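Pirora Shelf Planner
Grasp and placement planning software for one arm or two

Pirora is our planning package for the fussy little jobs, the ones where a hand has to put something flat into something narrow. It reads the head camera, works out where the slots are and which way they lean, and offers your controller a path it can follow without bumping a divider (we spent a whole winter on dividers!).

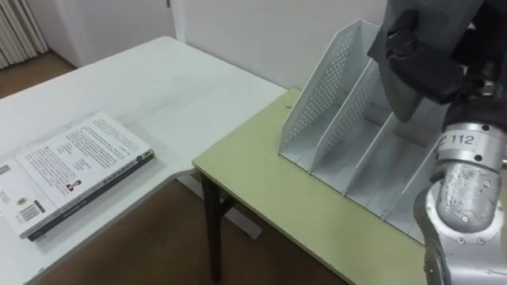
Arm and gripper by a perforated metal file organizer, with a paperback on the white table.

Perforated metal used to give our old depth filter fits, so Erlinda Lacson rewrote it for the Kirnthorpe release, and we're awfully fond of the result. The planner now checks 200 candidate paths per request and keeps the best 8 for you to look through in the Abella viewer, where you can nudge any of them by hand before you send it along. 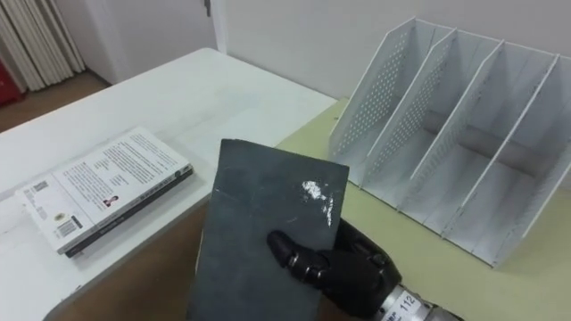

Can I use the planner with a hand that isn't on your list?
Any hand will do if you can give us a joint description file and a closing speed, and the setup wizard walks you through both.

Order code: 701
License: one workstation, updates included
Works with: Festex controllers, release 33 and later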